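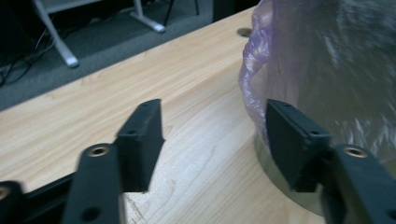
Looking after a laminate desk top

Laminate is easy to live with, but water and grit will spoil it in the end. A few minutes now and then keeps it in good order.

Dust first with a dry cloth, following the grain. Then wipe with a damp cloth and a drop of washing-up liquid in warm water. Wring it out well. Go over the top again with clean water and dry it straight away, especially along the front edge and at any joins.

If your desk has a cable hole, lift out the plastic ring, if it comes away, and brush out the fluff. Keep wet cloths away from the cut board inside. Swollen chipboard does not go back down.

For ink, dab on a little surgical spirit with cotton wool, leave it for 30 seconds and wipe. Try it on the underside first. Scouring powder and wire wool will leave dull patches.

Fine scratches can be hidden with a wax filler stick in a matching shade. Gistik sell theirs in packs of 3.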